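Cuaderno del taller, diciembre, 8:30

Sigue la disputa de la vajilla. Eglė Juška quiere que lo blanco se guarde en el estante bajo, junto al fregadero, y Folke Lindqvist lo quiere arriba, donde queda precioso y no llega casi nadie. Mientras tanto, los cuencos viven en la mesa.

Apuntes de esta mañana:

Los platos llanos Valwood apilan bien hasta 8. Con uno más, la pila empieza a tener opiniones propias.

Los cuencos hondos de Nygård no apilan. Encajan, que es otra cosa, y luego hay que separarlos entre dos personas y con palabrotas en dos idiomas. Propongo papel de cocina entre pieza y pieza. Folke propone comprar otros cuencos. Presupuesto para otros cuencos: el de siempre.

El escurridor nuevo (Tristetti) admite el cuenco grande solo si se quita todo lo demás. Medido el hueco: 30 cm. Medido otra vez, por si el enfado lo había ensanchado: 30 cm.

El cuenco blanco grande va aparte. Brilla tanto que con los fluorescentes encendidos no hay manera de revisar el esmalte; se ven las lámparas y poco más. Para buscar grietas, mejor apagar la fila del fondo y pasar el dedo por el borde.

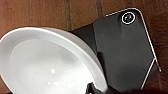

Cuenco grande, vacío, sobre la madera. Los reflejos del fondo son luz, no desconchones.

Pendiente: etiquetas para los estantes, que Eglė dice tener hechas desde octubre. Preguntar también quién ha apuntado «1000 servilletas» en la lista de la compra, y si iba en serio.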